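8/15/26
By the Clirside press office

Clirside opens its setup and care program for small robot cells

Clirside announces today that its program for the setup and care of small robot cells is open to all users of the Omano tabletop cell. The program was first prepared for our own training room in Meredith. It covers mounting the arm, aligning the gripper, checking the wrist sensor and planning the regular service. Every step is first tried in a simulated cell, with small red cubes as the work pieces. 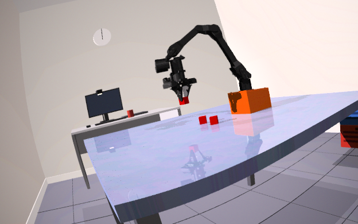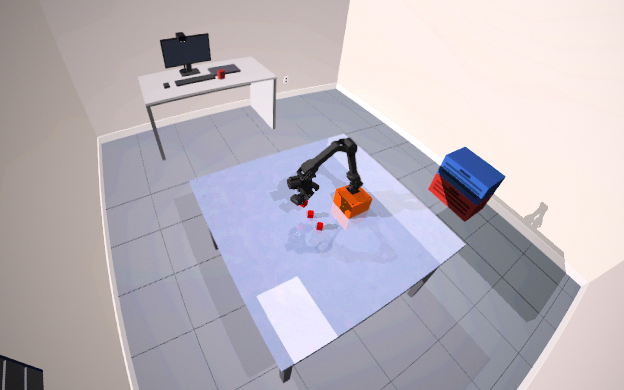
The simulated Omano cell in two views, with the arm on its orange base and the red cubes used for the gripping check.

Many small workshops buy one robot arm and have no service person of their own. When the arm begins to miss its parts, they often change the program again and again, although the cause is a loose screw at the base or a worn finger pad. Our program asks the user to look at the mechanical side first. The base screws are tightened in a crosswise order, the cable at the elbow is checked for rubbing, and the finger pads are cleaned with a dry cloth. Only after this is the alignment routine started.

The alignment routine takes 30 minutes. The arm goes to each cube position, closes the gripper, lifts and puts the cube back. If the lift is correct in 95 percent of the attempts or more, the cell may return to work. If the result is lower, the software, called Prolura, shows which joint has the largest error and opens the page of the manual that belongs to it. The user can repeat the correction in the simulation before touching the real arm.

For the regular service, Clirside recommends an inspection after every 2,000 working hours. The finger pads should be exchanged at the same time, also when they still look good. The grease in the elbow joint is checked at every second inspection. A printed service card is delivered with each cell, and we kindly ask users to keep it near the table and not in the office.

The program is free of charge for owners of an Omano cell. Owners of the older controller need an adapter cable, which can be ordered from our Meredith office. A version of Prolura for cells with two arms is in preparation and is planned for December.

Clirside builds and services tabletop automation for workshops, schools and laboratories. Questions about the program can be sent through the contact form on our website.

Comments

benchvise_7
Does the alignment routine run with the older controller if I already have the adapter cable? Mine came with the gripper upgrade.

Clirside press office
Yes, it is the same cable. Please update the controller before the first run.

tealorbit
We had exactly the loose base screw problem. Lost 2 days on the program before somebody took a wrench to it. Please put the tightening order on the service card too!

morrow.k
Is the service card available as a file? Ours got oil on it and the second half can't be read.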